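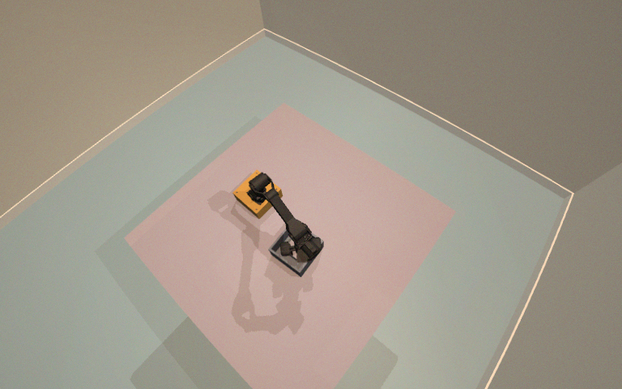
Sauerteig, zweiter Anlauf

9. März 2025

Im August habe ich meinen ersten Sauerteig weggeworfen. Er roch nach Nagellackentferner und hatte oben eine graue Schicht, und ich hatte keine Lust mehr, mich darum zu kümmern. Jetzt habe ich wieder einen. Hortensia Carrasco aus dem Erdgeschoss hat mir ein Glas mit 50 Gramm vor die Tür gestellt, Roggen, mit einem Zettel dran: jeden zweiten Tag füttern, nicht in den Kühlschrank, jedenfalls die ersten zwei Wochen nicht.

Ich halte mich daran. Abends kommen ein Löffel Teig, Mehl und lauwarmes Wasser in ein sauberes Glas, der Rest wandert in Pfannkuchen. Die Küche hat im Moment 19 Grad, das ist dem Teig eigentlich zu wenig. Er braucht über Nacht und den halben Vormittag, bis er sich verdoppelt hat. Auf dem Schrank über der Heizung geht es schneller, aber dort vergesse ich ihn.

Gebacken habe ich bisher zwei Brote. Das erste war flach und in der Mitte klebrig, vermutlich zu früh angeschnitten. Beim zweiten habe ich weniger Wasser genommen und es eine Viertelstunde länger im Ofen gelassen. Die Kruste war gut, die Krume etwas dicht. Mit Butter und Salz war es am nächsten Tag weg.

Das Mehl kaufe ich inzwischen bei Henríquez, dem kleinen Laden hinter der Post. Dort gibt es Roggenvollkorn aus dem Sack, man bringt seine Tüte mit. 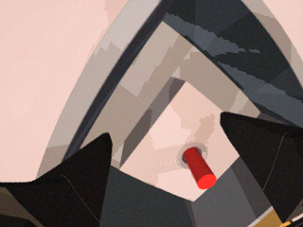

Teurer als im Supermarkt ist es schon, aber der Teig kommt damit besser in Gang als mit dem alten Paket, das bei mir noch im Schrank stand. Ob das am Mehl liegt oder am Alter, kann ich nicht sagen.

Was mir noch fehlt, ist ein Gärkorb. Ich nehme eine Salatschüssel mit einem bemehlten Geschirrtuch, und beim Stürzen bleibt jedes Mal etwas hängen. Dardo Barrientos meint, Reismehl löst das Problem. Das probiere ich beim nächsten Brot. Außerdem will ich den Ofen länger vorheizen und den gusseisernen Topf benutzen, den ich sonst nur für Gulasch heraushole.

Wer ein Rezept mit wenig Weizen hat, das ohne Hefe auskommt, kann es gern in die Kommentare schreiben. Kümmel mag ich nicht.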